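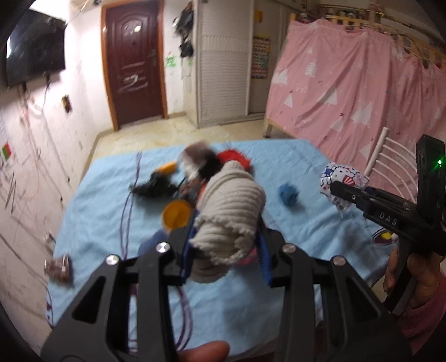
The last shop in Drokstead that would mend clothes closed in April. Meinrad Wyss ran it for 30 years, and when he put the notice in the window people stopped to say how sorry they were. Most of them had never taken anything in. I had been three times myself, so I can't claim much.

I think the council should pay for a mending counter in the library. It would need a table, a sewing machine and someone on a wage who knows how to use it. Brilau has had one for a while, open in the afternoons, and the queue there is mostly school trousers and coat zips.

The usual objection is price. A new jumper can cost less than an hour of skilled work, so why would anyone bother? That is true of the jumper. It is less true of a winter coat, or a pair of curtains, or the work trousers somebody needs by the morning. Wyss charged me £3 to turn up a hem and told me he had lost money on it.

The other objection is that people should learn to do it themselves. Some will. I was taught to darn at school and I am still bad at it – my heels come out lumpy and I end up wearing them in wellingtons. We don't expect everyone to cut their own hair.

The old shop is still empty. The budget meeting is next month and anyone can write in beforehand.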